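4 Caring for fabrics in the Vulus washer

4.1 Sorting the load

1. Empty all pockets and close zippers.
2. Separate whites, pastels and dark colors. Wash new dark items alone the first time.
3. Check printed items for a care label. Pale floral prints on a light ground go with the pastels. 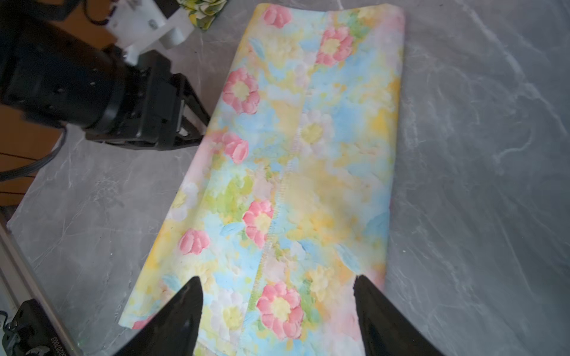

4. Place small items in a mesh bag.

Note: Do not fill the drum past the upper row of holes. An overfull drum rinses poorly and may set off error F2.

4.2 Selecting a program

1. Turn the dial to the program wanted. The default is Cotton.
2. Press TEMP until the correct setting lights.
3. Press SPIN to change the spin speed. Use 2,000 only for towels and bed linen.
4. Add Fasto liquid or powder to drawer II. Drawer I is for prewash only.
5. Press START. The door locks after two seconds.

CAUTION: Do not pull on the door while the lock light is on. Wait for the click.

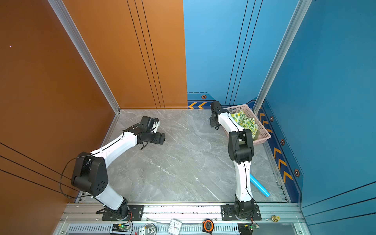 Unloading should be done as soon as the end signal sounds. Creases set quickly in a warm drum, and printed cotton is the worst affected. Use a plastic basket, such as the pink one with the patterned cloth in it; bare wire can leave rust marks on damp fabric. Leave the door ajar after the last load of the day.

4.3 Cleaning the filter

1. Switch off at the wall and open the lower flap.
2. Drain the hose into a shallow dish.
3. Unscrew the filter counterclockwise and rinse it under the tap.
4. Refit the filter and tighten by hand.

Replace the filter seal (Cerkby part) after 4,000 hours of use.

Revised 8/6/22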